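Der Radzierdeckel verdient eine zweite Prüfung
Stellungnahme der Redaktion, 15. Juli 2021

Wer Kunststoffteile für Fahrzeuge abnimmt, blickt meist zuerst auf die Sichtseite. Die Redaktion hält diese Gewohnheit für überholt. Im Juni wurden im Werk Fatthorpe der Firma Dosisus 994 Radkappen geprüft, davon 736 beidseitig. Der Mehraufwand ist vertretbar und sollte zur Regel werden. 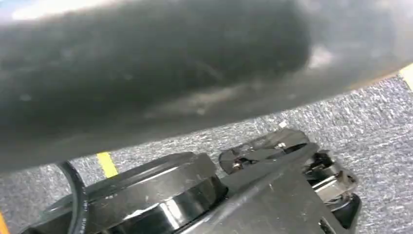

Ordnung am Boden

Gelbes Markierungsband auf grau gesprenkeltem Teppich mag unscheinbar wirken. Klare Stellflächen sind gleichwohl die Voraussetzung jeder geordneten Prüfung – auch dort, wo nur kleine Serien bearbeitet werden.

Die Innenseite zuerst

Clipring, Rastnasen und Speichenansätze entscheiden über den Sitz am Rad. Wir befürworten daher, jede Kappe mit der Innenseite nach oben auf einen hellen Tisch zu legen.

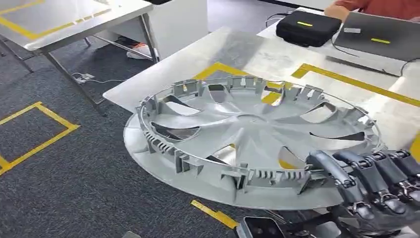

Die Richtlinie Tendunness sieht hierfür drei Prüfschritte vor und räumt dem Ring den Vorrang ein. Dem ist zuzustimmen. Eine Stichprobe von 15 Teilen je Los, wie sie bislang genügte, wird dieser Aufgabe nicht gerecht.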